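Storing Medicines, Cleaners and Small Hazards at Home

Most of the work of making a house safer for young children is storage. Hinges, catches, shelf heights and container lids do more than supervision can, and they go on doing it at six in the morning. The notes that follow are for ordinary houses and flats with ordinary tools. They cover the kitchen, bathroom, utility area and workshop, in that order, with a section on checks at the end.

Kitchen

Start with the cupboard under the sink. In most houses it holds dishwasher tablets, drain cleaner, oven cleaner and bleach, all at floor level behind a door with no catch. Move the lot to a high cupboard. If there is no high cupboard to spare, fit a magnetic catch, which is released by a separate key held against the outside of the door. Spring catches that open with a finger are cheaper and easier to fit, but many children can work them before they are three.

Fitting a magnetic catch takes a pencil, a bradawl and a small screwdriver. The Cenness pattern comes with a cardboard template, and so do most others. Hold the template inside the frame, mark both holes, and pierce them with the bradawl before driving the screws. Adhesive pads are supplied as an alternative. They hold well on clean melamine and badly on painted wood, and they should be left for a full day before the door is pulled against them. Degrease the surface with methylated spirit first. Washing-up liquid leaves a film.

Keep the magnetic key on a hook above adult shoulder height. Do not keep it on the fridge door.

Liquid laundry and dishwasher capsules need their own rule. The film dissolves in a wet hand or mouth and the contents are concentrated. Leave them in the original tub, close the lid until both sides click, and return the tub to the cupboard before starting the machine. Never decant them into a jar, however good the jar looks on the shelf.
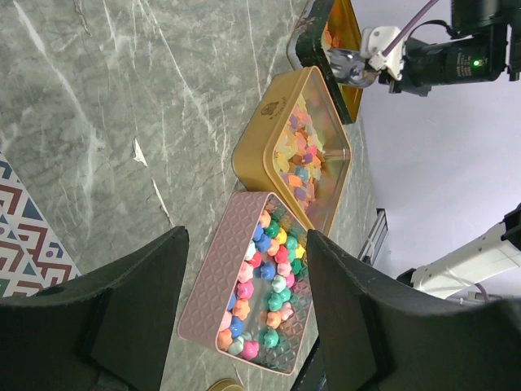

The same applies to medicines and vitamins. Chewable vitamins are flavoured and coloured to be pleasant, and a small child has no means of telling a supplement from a sweet. Iron tablets are the worst of them in overdose. Avoid calling any medicine a sweet in order to get it taken, and take your own tablets out of sight if the child is at the copying stage.

Child-resistant caps are tested to slow a child down. They are not tested to stop one. A push-and-turn cap that has been put back without clicking gives no protection at all, so turn it until it clicks and then try to unscrew it without pushing. If it comes off, do it again. Caps on old bottles of syrup clog with dried liquid and stop engaging; rinse the thread with warm water, dry it, and try again.

Weekly pill organisers are seldom child-resistant. If somebody in the house depends on one, it goes in the locked box with everything else.

Choosing a locked box

A medicine box should be opaque, large enough to take bottles upright, and fitted with a lock that engages when the lid is closed. Combination locks suit most households better than keys. The Voleo box has a two-wheel lock, which a patient child can defeat by trial. The Millolon has three wheels and a deeper lid. Whichever is used, do not leave the wheels one click off the opening number. Spin them all.

Measure the shelf before buying. Remember that the lid needs clearance to open, and that a box which has to be lifted down each time will end up living on the worktop.

Keep the box out of the bathroom if you can. Steam shortens the life of many tablets, and a bedroom wardrobe shelf is cooler, drier and higher.

Bathroom

Mouthwash, nail varnish remover, hair dye and razors are commonly left on the side of the bath. A wall cabinet with its base at 1.5 metres or more will take all of them. Fix it into studs or with proper cavity fixings, and move the laundry bin or stool from underneath it.

Toilet cleaner should not stand behind the pan. It is the easiest bottle in the house to reach, and one that gets forgotten in almost every tidy-up.

Set the thermostatic mixing valve on the bath, if there is one, and check it with a thermometer. Run the cold first, then the hot, and stir the water before testing it.

Utility area and button batteries

Button batteries deserve more care than their size suggests. A lithium coin cell lodged in the gullet can burn through tissue within 2 hours. They turn up in remote controls, kitchen scales, key fobs, bathroom scales, musical cards and thermometers.

Go round the house with a small crosshead screwdriver. Every battery compartment should be held shut with a screw. Where the screw is missing, replace it, or tape over the compartment with strong cloth tape and put the item out of reach. Tape is a temporary measure. It lifts at the corners once it has been handled.

Spare cells stay in their blister packs until needed. Dead ones are still dangerous, as there is enough charge left in a spent cell to cause a burn. Wrap each one in tape on both faces as it comes out and take it to a recycling point. A jam jar on the windowsill is not storage.

If you think a child has swallowed a button battery, go straight to accident and emergency or call an ambulance. Do not make the child sick and do not wait for symptoms. Take the packaging, or the device it came from.

Workshop and garage

White spirit, brush cleaner, antifreeze, weedkiller and two-part adhesives should be in a metal cabinet with a lock, away from any boiler or heater. Stand tins on a lipped tray so that a leak stays where it is. An Isaksson steel wall cabinet was used for these notes. It hangs from four coach bolts and should not be hung from fewer, and the hasp needs a shackle of at least 6 mm.

Never put solvent, fuel or garden chemicals in a drinks bottle. If a product has to be decanted, use a container made for chemicals and copy the full name and the hazard wording on to it in permanent marker. Cover the marker with clear tape, or white spirit will take it off.

Hang saws and chisels on the wall above bench height, with blade guards fitted. Unplug power tools and store the battery packs separately. Padlock the plug of a bench grinder or table saw inside a plug cover when the machine is not in use.

Screws, nails and magnets belong in lidded drawers. Small, strong magnets are as serious as button batteries when more than one is swallowed, and should be treated in the same way.

Checks

Twice a year, work through the following. April and October are convenient, and the smoke alarms can be tested on the same day.

Open and close every catch. Tighten loose screws and replace any pad that has begun to creep.

Change the combination on the medicine box if a child has watched it being opened.

Return out-of-date medicines to a pharmacy. Do not put them down the sink or in the household bin.

Check handbags, coat pockets and bedside drawers. Visitors' bags should go on a high hook when they arrive, as they often contain painkillers.

Get down to the child's height in each room and look at what can be reached, including from a chair.

Write the numbers for your doctor's surgery and the out-of-hours service on a card inside a kitchen cupboard door. Replace the card when it becomes hard to read.

Page last revised Tuesday, July 27, 2021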